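4. Setting up the Pomeck kitchen scale

Read this section before you put anything on the platform. Setup takes a few minutes and has to be repeated each time the scale is moved to a different room.

4.1 Choosing a spot

1. Pick a flat, hard surface. A wooden tabletop or a stone counter will do. Do not use the scale on carpet, a tablecloth or a cutting board with feet.
2. Keep it away from the stove, open windows and fans. Moving air can shift the reading by several grams.
3. Turn each of the four feet until the bubble sits inside the circle at the back.

Caution: The platform is rated for 4000 g. Heavier loads can bend the load cell, and this damage is not covered by the Plokdale warranty.

4.2 Weighing into a bowl

Choose a bowl that leaves the display uncovered. A round wooden bowl is fine, but wood takes up water, so dry it well after washing or its weight will drift from one day to the next. Bulky items such as an eggplant should go in whole first, before you slice them, if your recipe gives the weight untrimmed.
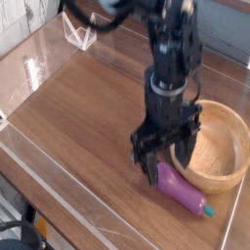
4.3 Calibration

You need the 100 g weight from the accessory bag.

1. Switch the scale on with the platform empty and wait for the zero.
2. Hold UNIT until CAL appears, then let go.
3. Place the weight in the center of the platform. Do not press on it.
4. Wait for PASS. The scale returns to zero when you lift the weight off.

Note: If the display shows E2, the scale was not level – go back to 4.1, step 3. If it shows E5, change the batteries.

4.4 Auto-off

The scale switches off after 40 seconds without a change in load. To turn this off, hold TARE while switching on. The setting is lost when the batteries are removed.

Replacement weights and feet are sold under part number 1003 from the Stunedwood service desk.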